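Junament Colour Words

Everyday colour names given by English speakers for ordinary household things

README and data card, version three

Summary

Junament Colour Words is a list of the words people use when they are asked what colour something is. The answers are for common objects and surfaces: a garden gate, a school jumper, a kitchen worktop, a wallpaper, a toy brick and so on. There are 20 objects in the set. Answers came from 504 people, and after spelling variants were merged there were 1898 distinct colour words and phrases.

The list is meant for people who write product pages, paint charts, picture dictionaries or teaching material, and want to know whether readers will understand "taupe" or would sooner say "sort of brown". It can also be used for small studies of vocabulary. It does not contain colour measurements and can't be used to match a paint.

What is in the folder

words.csv holds one row for each distinct word or phrase. The columns are the word as typed most often, a merged form, the object it was given for, and the number of people who gave it. A phrase given for more than one object is repeated, so the file has more rows than there are phrases.

objects.csv holds the names of the objects and the question put to people for each one.

merges.csv shows every spelling or form that was folded into another. "Grey" and "gray" are merged under "grey". "Greyish" is kept separate. Hyphens are ignored, so "blue-green" and "blue green" count as one phrase, but "green blue" is a different one.

notes.txt has the odd remarks that people added after their answers. These have been read through and anything that could identify a person has been taken out.

All files are in UTF-8 with commas between fields. Two of the merged forms contain a comma and are in double quotes. Some older spreadsheet programs split them wrongly when the file is opened by double-clicking. Use the import menu instead.

How the answers were collected

People filled in a short form, either on paper or on a web page. Each object had one question, worded the same way every time: "What colour would you say this is, if you were telling a friend?" There was no list to choose from and no limit on length. People could leave a question blank.

The paper forms were handed out at the Shenoy reading rooms and typed up afterwards. Handwriting that could not be read was entered as blank. The web form was open through April and was hosted by Bavov. Nothing in the list shows which kind of form an answer came from. We did compare the two before merging them and the paper answers were longer, with more phrases such as "the colour of strong tea".

Single colours and mixed surfaces

Objects fall into two groups, marked S and M in objects.csv. The S objects are one flat colour each. A toy brick is the plainest of them. Almost everyone says red, yellow or blue and stops there, and the few longer answers are mostly "bright red" or "primary blue".

The M objects have a pattern or more than one shade. Wallpaper and marble are both in this group and they produce far more varied answers. For a leaf print with darker leaves on a paler ground, people may name the ground, the leaves or both. For a brown marble with white veins, some say "brown", some say "brown and white", and a good number name a food. Chocolate, liver and raspberry ripple all appear.

We kept all of these as typed. Where a person named two colours, the pair is stored as one phrase in the order given, and is not split up.

Toy bricks sorted by colour into red, yellow and blue, in a white tray on reddish-brown marble:

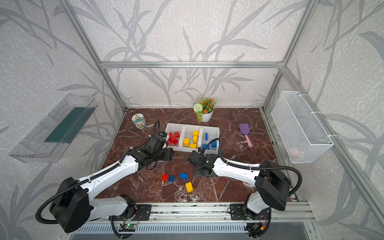
Grey leaf-print wallpaper and brown marble veined with white:
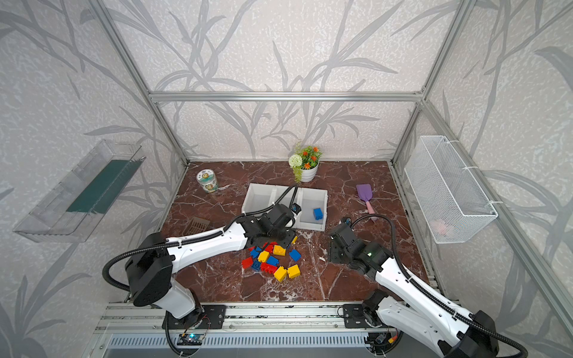
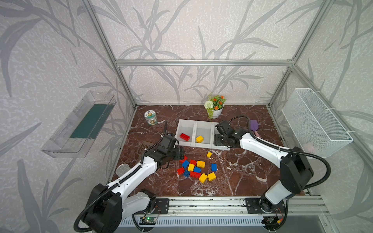

One reader wrote to say that the M group ought to have been asked as two questions, one for the background and one for the pattern, and that without this the counts for "grey" can't be compared with the counts for "brown". Within the M group we agree, and the comparison should be made with care. Splitting the question would have told people that there were two colours to find, and we wanted to know whether they would mention both unprompted. The wording stays as it is. A column called "pair" was added in this version so that two-colour answers can be filtered out.

The same reader asked for "beige" and "cream" to be merged. They have been left apart. Plenty of people used both words on one form, for different objects, so they seem to mean something different by them.

Known problems

Most answers are from people who grew up speaking British English. Words that are common elsewhere, such as "maroon" for a school jumper, may be under-counted.

Age was asked for on the web form only, so it is not included.

Brand shades came up often for the garden gate. Where a person gave the trade name of a paint, we kept the plain colour word if there was one in it and dropped the rest. Where there was no colour word, the answer was left out and is listed by number in notes.txt.

"Teal" and "turquoise" were merged by mistake in version one. Anyone still using that version should replace it.

The order of questions was the same on every form. Tiredness shows towards the end - there are more blanks and more one-word answers for the last few objects.

Changes in this version

Added the pair column. Undid the merging of "off white" with "white". Corrected the count for "mustard". Removed duplicate rows left by the Gasetti import tool, which had added a space after some words and so treated them as new.

Using the list

You may copy, change and share the files, including for paid work. Please say that the words came from Junament Colour Words and give the version. If you merge or split entries yourself, say so near the credit, so that other people's counts are not mixed up with ours.

Corrections are welcome by email. Give the file, the row and what you think it should say.

Last updated: Oct 30, 2024

Related items
Junament Pattern Words (checks, stripes, spots)
Junament Texture Words, draft
Gasetti import tool: notes on stray spaces
Colour names in paint charts: a reading list

This site uses cookies to remember your settings. Accept / Manage choices

Contact | Copyright Junament | Back to top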